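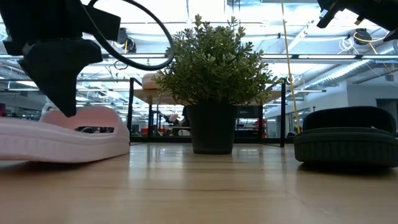
The Ferry Winter: progress report to the Kristiansen Fund

Prepared by Kerstin Lindqvist, writer and project lead
For Halvard Sjöberg, grants manager
Reporting period: from the spring payment through the end of September

Dear Halvard,

Thank you for your patience with this one, and for the kind note you sent after the last report, which I read out to everybody over lunch. I promised I would be shorter this time. I have tried, but there is a lot of good news to get through, and one or two things that need a decision from your side before we go on.

Where the book stands

As you may remember, The Ferry Winter is a graphic novel set in the harbor town of Luvon during the months when the ferry crews stopped work and the islands had to find other ways of getting flour, mail and doctors across the water. The family at the center of it is made up. The town, the stoppage and most of the weather come from the record, as closely as we can manage.

The script is finished in its second full draft. I say "second" but the opening chapter has been through many more rounds than that, mainly over the question of whether we should meet the grandmother or the ferry first. (We meet the ferry. I lost that argument and I am now very glad I did.) The book is in 5 chapters, as in the application, though what used to be the last one has been folded into the fourth, and a new closing chapter follows the daughter back to Luvon as an old woman. Our readers wanted to know what became of her, and so did I.

On the drawing side, chapters one through three are fully inked. Chapter four is penciled and waiting for corrections, and the closing chapter exists as thumbnails with my handwriting all over them. Color has been started only on the first chapter. We settled on a small palette of gray, rust and a rather cold green, and we are keeping the rust for things the islanders carry in their hands. It sounds fussy on paper but it reads beautifully across a spread.

Research

Most of the travel money went to Luvon itself, and I would not take back a cent of it. The parish archive let us sit with the harbor office daybooks for as long as we liked, and the daybooks turned out to be far chattier than the newspapers. The clerk complained about the stove, the pilots, the price of lamp oil and, on almost every page, the fog. A good deal of his grumbling has gone straight into the script.

We also corrected a mistake that had been with us since the first sketches. The ferry in our early pages had a single tall funnel, copied from a postcard. The postcard was of a later ship. The Pladura, which is the one that lay tied up all that winter, was smaller and had her wheelhouse farther forward, so every harbor view in chapter one had to be redrawn. That cost us most of June and is the main reason the inking is behind the schedule you have on file.

I recorded long conversations with the children and grandchildren of crew members, and copies will go to the archive when the book is out. One family asked us to change a surname, and we have done so throughout.

The crowdfunding campaign

The campaign closed in August with 335 backers, a little over the target we had set together. Thank you again for letting us mention the grant on the campaign page. Several people wrote to say it made them feel the project was in safe hands.

Those backers ordered 537 copies between them, counting the library bundles, which were much more popular than I had dared hope. Many of the bundles are going to schools on the islands. We have had warm messages with them, and a few stern ones about the spelling of a particular headland, all of which have been answered and one of which was quite right.

Printing

After going back and forth for longer than I like to admit, we have chosen Drukard as our printer. Their quote was in the middle of the pile, but the proof sheets held the grays better than any of the others, and they were willing to hold the paper price until the files are ready. We looked at an uncoated and a lightly coated stock and picked the uncoated. The fog pages looked like fog on it. On the coated sheet they looked like a printing fault.

Money

The full sheet is attached separately. In short, research and script are within budget, travel is slightly under, and drawing is over on account of the ferry. We have covered the difference from the campaign income, so nothing extra is being asked of the Fund. Lettering has not been touched yet and will show up in the next report.

What we need from you

There are 2 questions I would be grateful to have answered when you have a quiet moment.

First, may we move the delivery of finished files from January to March? The pages will be better for it and Drukard has confirmed that the press time is available.

Second, the Fund's logo. The version we have does not print well small, and we would like to place it on the back flap beside the archive's. If somebody could send us a one-color file, that would be perfect.

Next steps

October goes to corrections on chapter four and to coloring the harbor scenes while the redrawn ferry is still fresh in everyone's hands. After that come the pencils for the closing chapter and the historical notes at the back, which I am writing now and which keep growing. I have been told firmly that they may not grow past the page count, and I will behave.

I am enclosing the inked pages of chapter three with this letter. Please do read the flour scene and tell me what you think of it, good or bad. You grew up nearer to that water than I did.

With many thanks and warm wishes to everyone at the office,

Kerstin Lindqvist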